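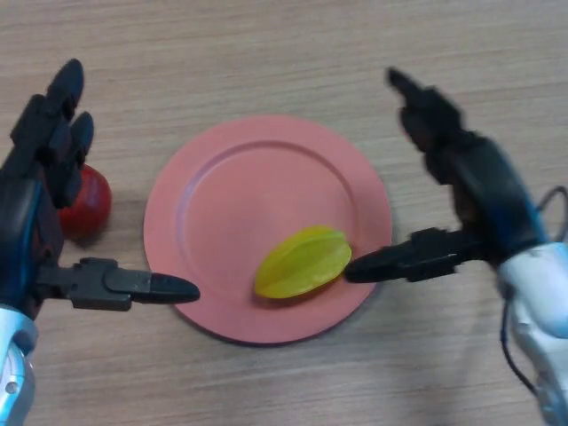 *Star fruit on a pink plate.*

Quick one on writing up a near miss. Apr 2, 2019, replaces the February version, bin that one.

## Before you start

Get the form off the shared drive (Safety > Forms > NM-2). Not the injury form. If anyone was hurt, even a scratch, stop here and use the injury form instead, and phone your supervisor.

You need:

- where it happened, bay number if it's the Rinamwood warehouse
- what time, best guess is fine
- who saw it
- any kit involved, with the asset tag

## Step 1: make it safe

Cone it off, switch it off, lock it out if you're trained to. Don't tidy up yet. Moved pallets and swept floors are the main reason we can't work out what went on.

## Step 2: write what happened

Plain words, same shift. Box 4 on the form. Keep it to what you saw and heard.

Bad: "Driver was careless near the racking."

Good: "Forklift 13 reversed out of aisle C. Rear clipped the upright. Top carton moved, did not fall. Walkway was in use."

See the differnce? The first one is an opinion and I can't do anything with it. Second one I can check against the floor plan.

No blame, no guessing at causes. Causes go in box 6 and your supervisor fills that in with you.

## Step 3: rate it

Two scores, 1 to 5. How bad could it have been, and how likely is it to happen again. Multiply. Anything 12 or over, ring me before you send the form.

Score what *could* have happened. A dropped wrench that hit bare floor still scores high if people walk under there. Most forms I get back are scored too low for exactly this.

## Step 4: send it

Upload to Basudard, category "Near miss", site code from the drop-down. Agency staff from Lai don't have logins, so take their form on paper and upload it for them. Put their name in box 1, yours in box 9.

Womard contractors: same form, plus a copy to their own site lead. Check the permit number is on it.

## Step 5: the follow up

You should hear back within 2 working days. If you don't, chase. Ext. 378.

Every form gets one action with a name and a date on it. "Remind staff to be careful" is not an action. "Fit mirror at end of aisle C" is.

## Common snags

- **Basudard times out.** Save the text somewhere first, it looses everything on refresh.
- **Photos too big.** Shrink them, or email them over with the report number in the subject line.
- **Not sure it counts.** Send it. Last year we had 132 and a good few were borderline, no problem.
- **Don't want your name on it.** Leave box 1 blank, drop it in the box by the time clock.

Still to add: the Spanish form, and a filled-in sample for the loading dock.

Po-yen Peng, site safety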